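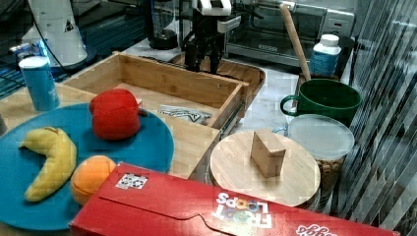

Kitchen AFCI breaker trips in the morning, no pattern I can find

Search this forum Search Advanced search

jsedgwick
December 5, 2020

House was rewired in July. The kitchen has two small-appliance circuits, both on Jasavico combination AFCI breakers. Circuit 4 has tripped on 23 mornings since I started a log. It has never tripped in the afternoon or evening. The other circuit has never tripped at all.

Load on circuit 4 when it trips is usually the toaster, sometimes the toaster and the kettle. I have also had it trip with only the under-cabinet lights on, so I don't think this is a plain overload. The breaker has an indicator for the last trip and it reads "arc" most of the time, "overload" a couple of times, and once nothing.

The electrician came back, swapped the breaker for a new one of the same model, and left. It tripped the next morning.

What would you test first, and in what order?

Jamie Sedgwick

uvby
Unplug everything on the circuit, including anything under the sink or behind the fridge. Leave it like that for a few days. If it holds, add loads back one per day. Boring, but without it you are guessing.

Also: does the breaker trip the moment something is switched on, or partway through? An arc trip at switch-on often points at a brush motor or a worn switch. An arc trip ten minutes into a steady heating load points at a loose termination.

Carnasden
I disagree with the unplug routine as a first step. The breaker was already swapped and the circuit has tripped with just the lights running. That makes fixed wiring the likelier fault. Turn the circuit off, verify it's dead, pull the receptacles and look for back-stabbed conductors. I have found more loose push-in connections in new work than in old work, mostly where the crew was in a hurry. Move them to the side screws and torque to the value on the device.

Photos of the layout would help.

jsedgwick
Partway through, as far as I can tell. The log has 2 entries where it went the instant the toaster lever was pushed down. The rest are mid-cycle or I wasn't in the room.

Counter with the toaster:

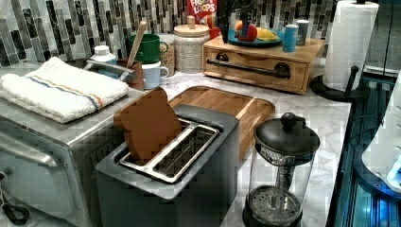 I took the cover plate off the receptacle that serves that stretch with the breaker off. All conductors are on side screws. One of the neutrals took nearly a quarter turn more before it was snug. I haven't touched the other boxes yet.

Jia
A quarter turn on a neutral is not nothing. It may not be your fault, but I would do every box on the run before arguing about appliances. Include the feed-through at the light switch. If the under-cabinet lights are on a cheap driver with no filtering, the noise it puts on the line can look like an arc signature to some detection firmware. Put the lights on a separate circuit with an extension cord for a week and see what the log does.

uvby
Jia, how would he do that if they are hardwired?

Jia
Missed that. Are they hardwired?

jsedgwick
Plug-in driver, in the cabinet over the counter. I can move it.

Carnasden
Noise from a driver is the explanation people reach for when they don't want to open boxes. I'm not saying it never happens. I'm saying he already found one loose neutral in the first box he opened.

uvby
And I'm saying he can do both. They don't interfere with each other if he does one at a time and writes down the date of the change. Right now the log has trips in it but no changes, so it can't tell him anything about cause.

The thing I would want explained is why it is mornings only. Loose terminations don't care what time it is. Load does, and so does temperature. What else is running in the house at that hour? Furnace blower, water heater, a treadmill? Noise from another circuit can get back through the panel.

jsedgwick
Furnace comes out of setback before breakfast, so the blower is running. It is on its own circuit. I also have a space heater in the hall bathroom that draws 1,000 watts on low. Different breaker, same side of the panel. I had not been writing either of those down.

Jia
Start writing them down. Then insulation resistance on the run with everything disconnected, if you can borrow a meter. Disconnect the AFCI before you test or you will be buying another one.

Carnasden
Agree on the resistance test. Have the electrician do it, it should be covered under his warranty on the rewire. Ask him to check the neutral bar while he has the cover off. A shared neutral between the two kitchen circuits is worth ruling out too, although I would expect that to trip both.

jsedgwick
Called him. He can come next week. I'll finish the remaining boxes before then, move the light driver after he has been, and post the log with the furnace times added.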